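Nercombe Fabric Dye for Dark Clothes – Black 14

Home > Laundry and Care > Dyes > For cotton and mixed fabrics

Item number: 566
Weight: 200 g powder, in a paper bag with inner lining
Shade: Black 14 (deep black, neutral, no blue tone)
Suitable for: cotton, linen, viscose, mixed fabrics with at least 69 percent cotton
Not suitable for: wool, silk, pure polyester, coated fabrics
Stock: available, sent from our Skotley store

Black clothes become gray with the years. The fabric is often still strong, only the color is tired, and many people put such clothes away although they could be worn for a long time yet. Nercombe Black 14 is a dye powder made for this case. It gives the color back to cotton trousers, shirts, skirts, bed covers and work clothes. You can use it in a washing machine or by hand in a bucket.

One bag is enough for one pair of adult trousers or two shirts. If you want to dye a heavier piece, for example a long coat from thick cotton, please take two bags. With less powder you will receive a dark gray, which some customers also like, but we can not promise that it will be even.

How to use it in the machine

Wash the clothes first, without softener, and leave them wet. Empty the bag into the drum, put the clothes on top and add 200 g of ordinary fine salt. Choose the cotton program at 40 degrees, without prewash and without the eco function. When the program is ready, add your usual detergent and run the same program one more time. After this, run the machine empty once with hot water. The rubber ring of the door can keep some dye, so wipe it with an old cloth.

How to use it by hand

Dissolve the powder in half a liter of hot water and pour it into a bucket with six liters of warm water. Add the salt and stir. The clothes must be fully under the water and must be able to move. Stir without a break for 15 minutes, then from time to time for 45 minutes more. Rinse until the water is clear. Please use gloves.

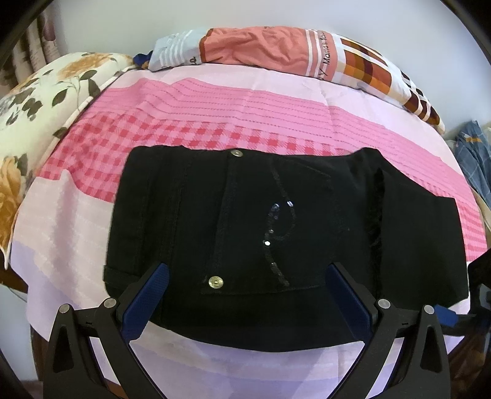
The thread is a question we receive very often. Most jeans and trousers are sewn with polyester thread, and polyester does not take this dye. If the thread was black from the factory it stays black. If it was yellow or white, it will stay so, and after dyeing you will see it more than before. Metal parts do not change their color. Glued decoration can become loose in warm water – if you are not sure, dye by hand and keep the water at 30 degrees.

Stains from bleach can be covered only partly. Old stains from oil should be removed before, with Mudgway stain soap or a similar product, or they will show as darker places.

Care after dyeing

Wash the dyed clothes separately for the first three times. Later you can wash them together with other dark clothes, inside out, at 30 degrees. Dry them in the shade.

What customers write

"I dyed my work trousers and one old apron together. The trousers came out very good, the apron a bit lighter, I think it has more polyester than the label tells." Emília Murín, 19/08/2020

"Good black. I had to clean the door of the machine two times. For me the instruction about salt was not clear, I took coarse salt and it did not dissolve completely." Vesna Atanasov

Answer from the shop: thank you, we have now written "fine salt" in the instruction. Bags packed before February can still have the old text.

Goes well with this product

Flelto color fixing liquid, for clothes that are washed often
Mudgway stain soap, solid, without perfume
Nercombe dye gloves, sizes S to L

Delivery and returns

Closed bags can be sent back in 14 days. Opened bags we can not take back. Please keep the powder dry and away from children.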